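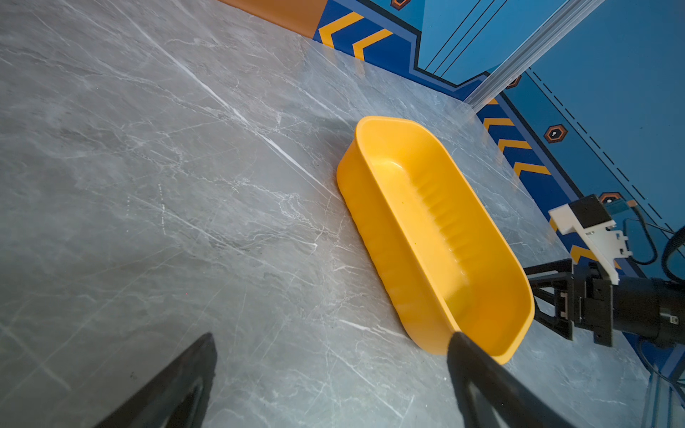 ## Yellow Sorting Trays on a Stone-Look Top: Care and Placement

Applies to molded plastic trays and bins with a raised rim and sloped walls, used on a marble-patterned work surface. Most surface damage on this kind of top comes from grit trapped under a container.

### Washing the tray

1. Empty the tray and knock out dust over a trash can.
2. Mix dish soap into warm water. Do not use acetone or lacquer thinner on plastic.
3. Wash the floor first, then the sloped walls. A soft brush held upright clears the grooves between molded ribs; a flat sponge skips them.
4. Rinse. Wipe the underside of the rim separately, as soap collects there.
5. Dry upside down on a towel. Do not stack damp trays.

Haze on a glossy wall is usually soap film. Wipe with diluted white vinegar and rinse again. Keep the vinegar off the tabletop until the material is known: it etches real marble and leaves laminate alone.

### Checking the top

Veined gray patterns hide scratches and small debris well. Set a flashlight flat on the surface and look along the beam. Pale specks that move are debris. Specks that stay are chips or scratches.

- Debris: lift with a damp microfiber cloth, folded, one pass per face.
- Light scratches: leave alone on laminate. On real stone, use a polishing powder made for that stone.
- Adhesive residue: plastic scraper held low, then soapy water.

Blagoje Hoxha switched the Lullesley bench to a lift-only rule in February: trays are picked up to be moved, never slid. Felt dots under the corners also work, but they hold grit and need replacing when they flatten.

### Placement

Put a deep bin where it can be reached from both sides without leaning over it. The long side can run front to back, which leaves clear surface to the left and right for work in progress. A slight angle does no harm if the base sits flat.
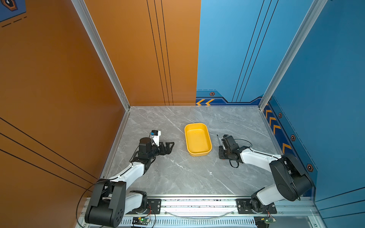

*Empty yellow bin, long side running front to back, a little right of center.*

Leave the bin empty between batches. Small parts left on the floor of a deep bin get buried by the next load. For parts that roll, line the floor with a cut piece of non-slip shelf liner and wash it with the bin.

Label on the outside wall, below the rim. Labels inside the walls lift at the first wash.

Notes by Leobardo Bautista. Checked against the bench sheet on Friday, March 28, 2025.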